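**Ticket 2431 - product photos failing to save from the Ornetti stock form**
Opened 9/13/21. Site: Testham warehouse. Priority: normal.

Reported fault: photos added to a stock record upload to 100%, then the form drops back to the item list and the record has no picture. Text fields save correctly. Only the Testham site is affected. The Shakya office uses the same form and the same login group with no trouble.

First checks:

- Cleared browser cache and signed in again. No change.
- Tried a second browser. No change.
- Tried a wired connection in place of the warehouse wireless. No change.
- Disk quota on the file store is fine, with 115 GB free.

Test record used for all attempts is the wooden tea box, nine compartments, glass in the lid. It was picked for its short description and lack of colour variants, so there is less to fill in each time.
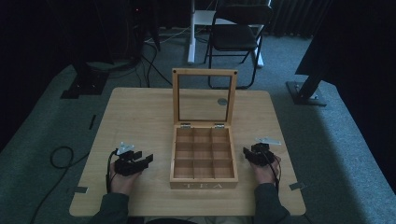

The form log shows the upload finishing with a normal response code. The error comes after that, when the server makes the thumbnail:

`resize worker: job rejected, source over limit`

The limit in the worker config is 980 KB. The Enusel support page gives the default as 8 MB, so somebody has lowered it or an update has. The config file was last modified in August. The change log for that month has no entry for it.

Shakya staff scan from printed catalogues and their files are small, so they would never reach the limit. Testham files come straight off the camera and are all above it. That accounts for the difference between sites.

Raised the limit to 8 MB on the test server and restarted the worker. Uploaded again to the same record.

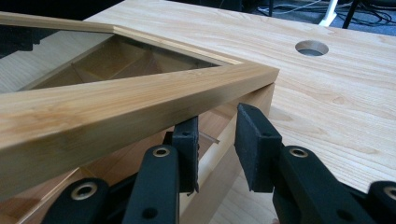 Enusel support replied that the 8 MB figure applies to the current release only, and asked which version of the worker was installed. They added that on older versions the limit is read from two places, the config file and the queue settings, and that the lower value always wins. Editing one and leaving the other would look like no change had been made.

Checked. The installed version is one release behind. Queue settings also had 980 KB. The test upload above had in fact failed again with the same message, which fits.

Steps taken on the test server:

1. Stopped the resize worker.
2. Set the limit to 8 MB in the config file.
3. Set the same value in the queue settings.
4. Emptied the failed jobs folder. Old jobs keep the old limit and will retry with it.
5. Started the worker and watched the log for 2 minutes before uploading.
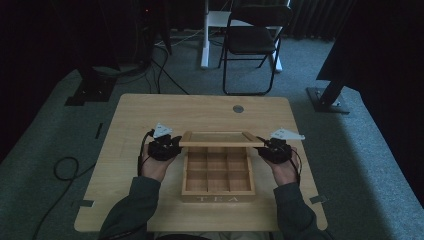 Upload saved and the thumbnail was made on the first try. Repeated with the largest file in the Testham folder, also fine. Portrait files come out the right way up - this was a separate complaint last year and worth checking while in there.

Same steps applied to the live server after close of business. Testham has been asked to re-add photos for any record that shows the grey placeholder. There is no way to recover the rejected uploads, as the source file is deleted when the job is refused.

Still open:

- The form should show an error when the worker rejects a file. At present it fails without a message. Feature request sent to Ornetti.
- Upgrade of the worker to the current release, to be booked under its own ticket.
- Cause of the August change not found.

Status: resolved, left open for monitoring.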